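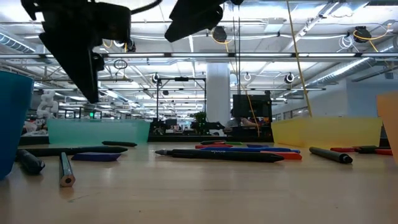

Workplace Automation / Progress Reports

Stostar sorting cell at the Sillivham site: progress to 19/08/2024

The grant asked us to find out whether a robot cell could take over the sorting of returned school and office supplies, and what that would mean for the people who do it now. We have been running since February. My view is more cautious than the one in our application, and I would like that on record before the next payment is discussed.

What the cell does

The Stostar arm picks pens, pencils, markers and small odd pieces off a tabletop and drops them into colored bins and cups. Long pens lying on their own are handled well. Trouble starts when things touch. A black pen right up against a blue one, with a short block at the end of it, is a normal pile for us, and the gripper still tends to close on two items or none. Dark items on top of other dark items are the worst. Humico, who supply the vision software, say more training picks will fix this. We have given them over 4000. Their last update helped with pencils and did nothing I could measure for markers.

Speed

The application promised 60 items per bench in the time a trained sorter does the same. At the last check the cell managed 30, and that excludes the stops when a person has to reach in and clear a jam. I don't think the remaining gap will close by the end of the grant period, and I would not plan a budget on it.

What has changed for staff

All 14 sorters are still employed, as agreed. Their work is different. They spread the items out before a run, watch the cell, clear jams and re-sort whatever landed in the wrong bin. Several told us that this is duller than sorting by hand and harder on the nerves, as you can't look away for long. Two asked to go back to the manual benches and did. On the other side, people with sore wrists prefer the cell and have asked for more shifts on it. We had not thought about that use at all when we applied.

Pay grades have not been touched. The Baxter plan, our internal name for the retraining scheme, was meant to move sorters up to cell operator with a raise. So far the training has been delivered and the raise has not. Management wants to see the speed target met first. I disagree with that order and have said so in writing.

Spending

Equipment is on budget. Software support is over, and staff hours for supervision were badly underestimated. A revised table is attached.

Next period

We will test mixed piles without spreading them first, keep a log of every manual stop, and repeat the staff interviews. We are not asking for a second arm. If stops have not dropped by the next report, I will recommend keeping one cell for light duty and ending the expansion.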